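Sosano
Storage / Bins and Crates

Mekness Ribbed Bin, Large, Blue

Item 493

A big blue plastic bin. We have tried to write something grander and the bin has resisted every attempt, so let's get on with it.

The Mekness is the one people buy after they've bought the pretty ones. It holds the things a household owns without ever deciding to: extension cords, the good tarp, the other tarp, a soccer ball with a slow leak, every winter boot in the family. You put it in the mudroom or the garage and you throw things at it. Most go in.

It comes in one color. We asked the maker, Arnesow, about a gray version in March and got back a very polite letter about blue.

What you get

One bin. The lid is sold separately, and yes, we know how that sounds. Plenty of customers never want one, and the ones who do can add it at checkout under Machala Lids, size 20. Size 19 looks the same in the listing and does not fit. Please read that line again before you order.

The rim is thick and sticks out from the wall, so there's something to get your fingers under when the bin is full of books and you're regretting the books. The middle of the long side has upright ribs, and low down on either side of them are rows of recessed panels. The wall above the panels is plain, which makes it the place for a label. Masking tape works. Fancy adhesive chalkboard squares also work, until August in a hot garage.

Load

Rated to 40 pounds when carried by two people. One person can carry that too, but we don't sell backs.

Cleaning

Hose, dish soap, a soft brush for the ribs. Dirt settles in the recessed panels, so give those a second pass. Leave it upside down to drain. No bleach and no oven cleaner — someone will ask, someone always does.
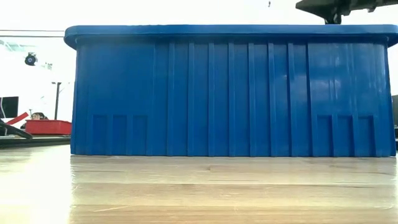
Stacking is the other thing we get mail about. Without lids, don't. With lids, two high is fine and three high is between you and whoever walks under it. Keep the heavy one on the floor, and don't leave a stack in full sun all summer.

From the buyer

Oluwaseun Olaniyan picks our storage range and has kept one of these by his back door through two moves. "It was for recycling, then it was for toys, and now it has potting soil in it. I keep meaning to buy a second one. I work here. It would take me a minute."

Shipping and returns

Ships flat on a pallet with other large items, so allow a few extra days. Orders placed by 10th October go out with the fall truck. Returns are accepted if the bin is clean and empty. Check the bottom for socks.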